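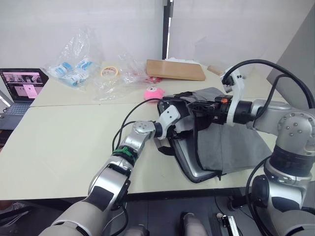

Figure 1. Gray laptop sleeve on the project table.

Designing a Quest Line for a Fantasy Strategy Campaign
Project report by Junhao Zeng
May 29, 2024

Background

The assignment was to write and build a short campaign for a turn-based fantasy strategy game, using the map editor we were given in class. I chose to make one large map with a main quest and a set of side quests. The campaign is called The Salt Road of Draltau.

Setting

Draltau is a coastal kingdom that earns its money from salt. The road from the salt pans to the capital passes through Grestis, a marsh region held by swamp witches. For years the witches let the wagons through in return for a tenth of the load. When the campaign opens, the old queen has died and her son has stopped the payments. The wagons no longer arrive.

The player controls Captain Jerner, a retired border officer who is sent to reopen the road. Jerner starts with a small force of pikemen and archers and one town. The main opponent is Delić, a former royal surveyor who drew the maps of the marsh and now sells them to both sides.

Map and quests

The finished map has 38 quest locations. Most are optional. The main quest can be finished in 2 ways: the player can defeat the witches at their three strongholds, or collect enough salt to pay the debt. The debt is 2625 units of salt, which the player delivers to a hut at the center of the marsh. I set the amount by adding up the missed payments in the story and then adjusting it so that a player holding both salt mines would have to hold them for most of the game.

Delić was the hardest part to script. He offers the player a map of the marsh early on. If the player buys it, the fog clears, but the witches also learn where the player's town is and attack sooner. In the first version this attack came too early and could not be survived on the higher difficulty. I moved it back and added a guard tower at the ford.

Testing

I tested alone in December and then with classmates after the break. Players who fought the witches finished faster than those who paid – I had expected the opposite. Several people missed the hut completely, so I added a signpost and a line in the opening text.

One bug is still open. If Jerner loses a battle while carrying the salt, the quest log shows the debt as paid, although the ending does not start. The time limit is 96 game days, and a player who runs into this bug usually loses on time. Reloading an earlier save is the only fix I have found.

Remaining work

The enemy town in the north has no event text yet. I would also like to give the witches separate names and portraits – they all share one at the moment.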